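Workshop Tips: Planning a Budget for Your First Robot Arm

The arm is the fun part to shop for, and it's so easy to spend the whole budget there! I did it myself. Then came the gripper, the mounts, the cables and a table sturdy enough to work on, and I was back asking for more money before we had picked up a single spoon.

So start with the job. Write down every object you want the arm to handle and put the real ones on a table. Kitchen things are great for this — a ladle handle and a glass rim ask for very different grips, and they cost next to nothing compared with a gripper that can't manage one of them.

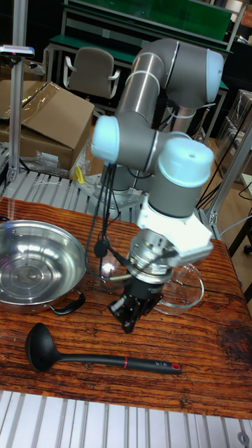
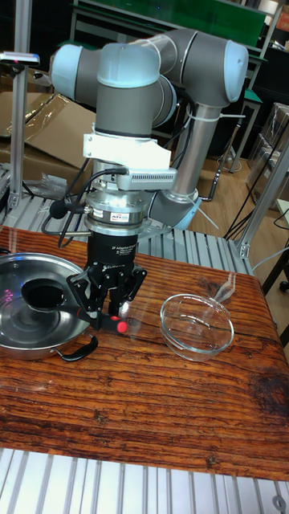
Get quotes on the gripper and the arm together. I had one from Lotero and one from Akbari, and the cheaper arm needed an adapter that ate up most of the savings. Ask for the adapter, the cable and any software license as separate lines.

A few more things I'd tell anyone starting out:

Add up the weight of everything that hangs off the wrist. Gripper, sensor, bracket, bolts, cable. It all comes out of the payload, and what's left is what you can lift.

Buy more slotted aluminum profile than the drawing calls for. You will move a post. You will move it again.

Keep 18 percent of the total back for small stuff. Cable ties, clamps, spare fingertips, plastic bins. My friend Khalil Sayegh thought that was way too much and had spent his by May.

Measure the reach with the gripper on, then mark it on the tabletop with masking tape before you order the base. Two evenings with tape and cardboard saved us from buying a size up.

Ask how long spare parts take. Dondine quoted me 40 days for a joint cover, so now there are two on the shelf.

And if you can borrow time on somebody else's arm first, go for it — bring your own pans!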